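Can a Machine Do the Putting-Away Yet?
Project report, Household Machines elective
Rochelle Katene
7 May 2021

When I signed up for this elective I had a very clear picture in my head of what I wanted at the end of it, and it was a machine that would tidy the junk drawer in my mother's kitchen. I should say right away that I don't have one. What I do have is a much better idea of why that drawer is hard, and a lot more respect for anybody who has ever packed a shelf for a living.
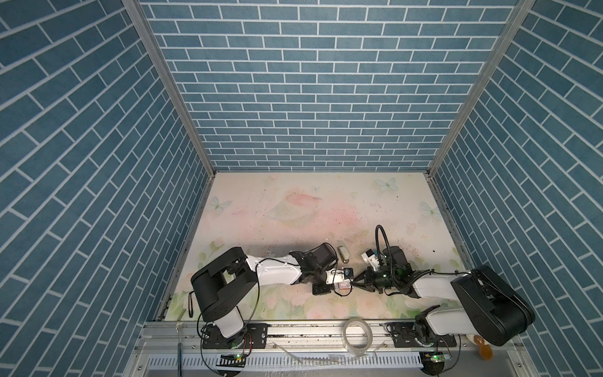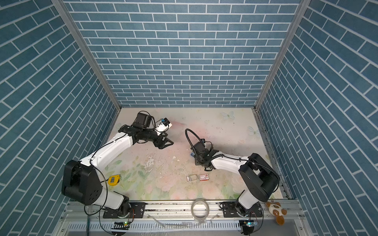
Small boxes and two arms on the printed mat.

Reading time: 6 minutes

Why I picked small things

Most of the talk you hear about home robots is about the big chores, like vacuuming, laundry and dishes. Vacuuming has been more or less handled for years, provided you don't mind moving the chairs yourself. Laundry and dishes get all the attention after that. But when I kept a little diary of what my family does around the house in a normal week, a surprising amount of it was picking up something small and putting it somewhere else. Batteries, tape, a box of bandages, the tape measure (always the tape measure), a toy that has wandered in from another room. It's the same story at Prirkudside, the hardware and housewares store where I work after class. At the end of a shift we walk the aisles and return all the little items that customers carried halfway to the register and then thought better of.

So my question became a narrow one. Can a pair of robot arms, working at a bench, take small household items from wherever they happen to be lying and put them where they belong? I chose two arms on purpose. I use both hands for nearly everything, and I wanted to find out how much of that is habit and how much is need.

The setup

The two arms are mounted on an aluminum rail along the front of an enclosure, and they reach in over a mat printed with pastel flowers and butterflies. The walls have a blue brick pattern. I grew very fond of that mat, but it is also a fair test of the vision side, as a real kitchen counter or tablecloth is rarely one flat color either. It has its scuffs and its specks, too, just like our counter at home.

For planning I used a package called Statora, which our department already had on its machines. My first choice was Vostberg, and I spent the better part of two weeks learning it before I admitted that I was fighting the software more than I was studying the chore. That was my own stubbornness and no fault of the program. If you are a student reading this before your own project, please ask the person who had the bench before you what they used, and then use that!

I limited myself to four kinds of job: moving a box, standing something upright, handing an item from one arm to the other, and putting two boxes neatly side by side. The planned budget was 4,000 practice moves over the term. I got through 3,000 of them, and the rest went to the calendar, a week of flu, and one long afternoon spent on a cable.

What went well

Boxes! I could write pages about boxes. A small carton has flat sides and corners, it doesn't roll, and a gripper with two fingers might as well have been designed with it in mind. Once the grasp height was right, moving a box from one spot to another became so dependable that I started doing my reading while it ran. If all the goods in Prirkudside came in small stiff boxes, and if they were all lying flat with nothing leaning on them, I think I would be a little nervous about my evening shifts.

Setting two boxes side by side was harder than moving one, though it did come along. The trouble is the second box. The fingers need some room on either side of it, and the first box is sitting exactly where one of those fingers would like to be. A person solves this without noticing, by setting the second box down a bit off and nudging it over with a knuckle. I ended up teaching the arm a nudge of its own, and it was my favorite afternoon of the whole project.

What went badly

The handover took more of my time than anything else. Out of all the practice moves, 548 were attempts to pass a small object from one gripper to the other, and I watched a good many of those with my hands over my eyes. When two grippers meet over something that small there is hardly any space left, and each one gets in the way of what the other one's camera would need to see. My partner for the first half of the term called it threading a needle with oven mitts on — I have not found a better way to put it. A failed handover also costs more than a failed pickup. The object may end up tilted, or turned around, or under an arm, and then somebody (me) has to reset it.

Round things were the other headache. A cylinder standing on its end is fine until a finger brushes it, and after that you have a different chore altogether. Shiny and clear surfaces gave me trouble as well. Packages with see-through parts would confuse the depth reading, and I learned to look at packaging tape with real suspicion.

I didn't get as far as soft toys, which I regret, as that would have made my little cousin very happy.

So, can they do it yet?

My answer, for this bench and these jobs, is that a machine can do part of the chore slowly, with a person nearby. I timed myself doing the same jobs by hand and felt a bit embarrassed for the arms. But speed bothered me less than I expected. If something tidied the counter overnight I wouldn't care whether it took five minutes or three hours. What would bother me is having to get up and rescue it.

On the shop floor I think the question is a different one. My manager, when I told her about all this, asked whether it could tell a returned item from a damaged one, and I had to say that I'd never even thought of that. Half of what we do on those walks is deciding. Is the seal broken? Does this go back on the peg or in the markdown bin? My project only ever looked at the moving part, and I suspect the deciding part is at least as much work.

Things I'd do next

I would try softer fingertips first. Morelli, the small parts shop near campus, has a rubber sheet that I think could be cut to fit, and it might help with the round items. After that I would put out more clutter from the very beginning. I started with tidy layouts and added mess later, and I had to redo a lot of my settings each time the layout changed. I'd also like to write down resets properly, with a note of who stepped in and why, as my own records on that are thin for the first month and I can't fill them in now.

My mother has asked that I please still sort out the drawer, by hand, before the end of May.

Contact: Household Machines elective, student projects desk | © 2021 Rochelle Katene | Back to top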